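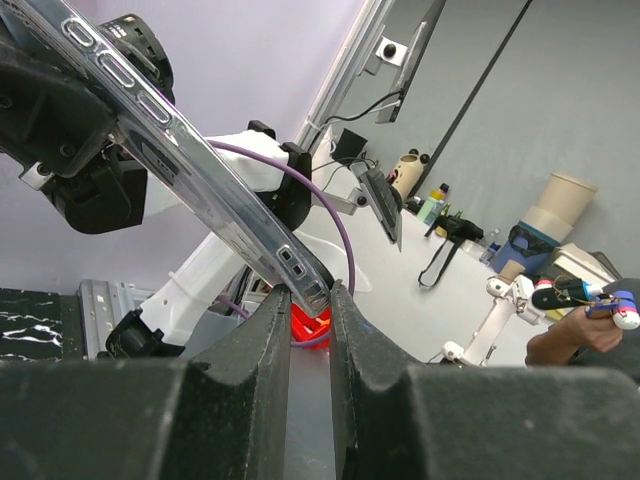 Software Engineer, Bimanual Manipulation (control and perception)

Trusance, Robot Software Group
Location: Trukbridge, on site, two days per week from home possible
Contract: full time, permanent after the trial period
Published: 2023-05-11

About the position

Trusance writes the software that lets two small robot arms work together on one table. We do not build the arms. We buy them, we mount them, and then we spend our days on what happens between the camera and the motor: where is the object, which arm should take it, how should the fingers close, and when is it safe for one arm to let go because the other one is holding.

We are a team of 13 people and we are looking for one more. The person will join the group which maintains Nidar, our control and planning stack, and will also work closely with the people of Monti, the tool we use to record, replay and label the runs. You will share the work on the table with two other engineers and you will report to Hortensia Chávez, who leads the group.

Our present task is the handling of phones and phone cases: picking them up from the table, turning them, passing them from one gripper to the other and putting them down in a known pose. It sounds simple when it is written in one sentence. A phone is thin, it lies flat, the glass reflects the lamps, and a case can be of any color or of no color at all. Our detector was trained mostly on objects with clear borders, and it still has difficulties with transparent plastic.

What you will do

You will write and maintain the part of Nidar which decides the grasp. Today this is a mixture of a learned model and a set of rules written by hand, and the border between the two is not very clean. We would like you to make it clean.

You will work on the calibration between the fixed camera and the wrist cameras. At the moment we calibrate by a script which takes too long, and when somebody moves a mounting plate it must be repeated completely. We want a procedure that notices the change and corrects only what is necessary.

You will improve the planner for two arms in a shared space. The arms stand at the two front corners of the table, so their reach overlaps in the middle, and at the back edge each of them has only a small number of good poses. The planner has to respect the walls, the other arm, the cables, and the objects which are not part of the task.

You will also take part in the running of the table. Every engineer in the group has hours there, including Hortensia. We think that a person who writes a controller should see with their own eyes how it behaves.

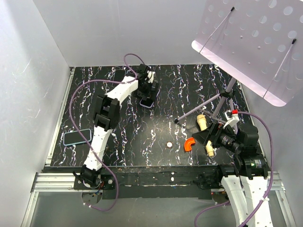
What we expect from you

Good C++ and good Python. Most of Nidar is written in C++, most of Monti in Python, and you will read both in the same week.

At least two years of work with real robot arms, in a company, a university or a serious private project. Simulation is useful and we use it every day, but it can not be your only experience.

A solid understanding of kinematics, trajectory generation and force or current-based control. Our servos have no torque sensors, so we estimate the contact from motor current and position error. If you have done this before, please tell us about it in detail in your letter.

Experience with camera calibration and with pose estimation from color images.

The habit of writing tests, also for code that moves hardware.

English at a level which allows you to write clear documentation. For many of us English is the second or third language, and we are patient with mistakes of grammar. We are less patient with missing comments in the code.

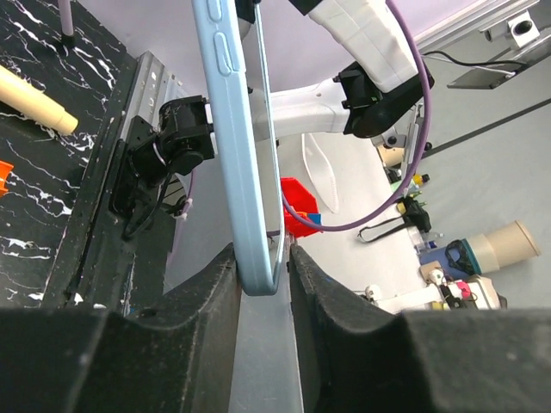

The handover is the part of the project where you would begin. Nidar treats it as a sequence of states: approach, contact, shared hold, release, retreat. The shared hold is the most delicate one, as both controllers have an opinion about where the object should be, and small errors in calibration become a force on the phone. When one gripper has the phone by its upper end and the lower corner comes down between the fingers of the other, the wrist camera sees the phone almost only from its edge, so there is very little surface for the pose estimate to use. In such a view the button covers on the side of the case are among the few good features. We have a first version that looks for them, and it is sensitive to the color of the case. You would take over this module, measure it properly and decide if it should be repaired or replaced.

Also welcome, but not required

Knowledge of imitation learning or of other methods that learn from recorded runs.

Experience with real-time Linux and with the tuning of servo buses.

Some practice in user interface work. The replay window of Monti was written by people who prefer to write controllers, and it shows.

What we offer

A salary according to experience, which we discuss openly in the first call. Flexible hours, with a common time from ten to three. A budget for one conference per year. Paid help with the relocation to Trukbridge if you come from another region or country, including the paperwork.

We do not ask for work on weekends. Long tests may run in the evening, but always with a person present, and these hours are given back as free time.

The next larger release of Nidar is planned for December. We would like the new colleague to have enough time to learn the code before that, so we prefer a start during the summer. A later start can be discussed.

How the selection goes

After we read your documents, there is a call of half an hour with Hortensia Chávez. Then we send you a small task with recorded data from our table: joint positions, motor currents and camera images of several handovers, some good and some failed. We ask you to find the moment of contact in each of them and to explain your method. Please do not spend more than two evenings on it. A short solution with a clear explanation is better for us than a long one. The last step is a visit, in which you present your solution and work with us at the table for an afternoon. We pay for the travel.

How to apply

Please send a CV, a letter of one page and, if possible, a link to code that you wrote yourself. Address your application to Hortensia Chávez, Trusance, Robot Software Group, with the reference "Nidar handover" in the subject. Applications are read in the order in which they arrive, and every applicant receives an answer. The position stays open until it is filled.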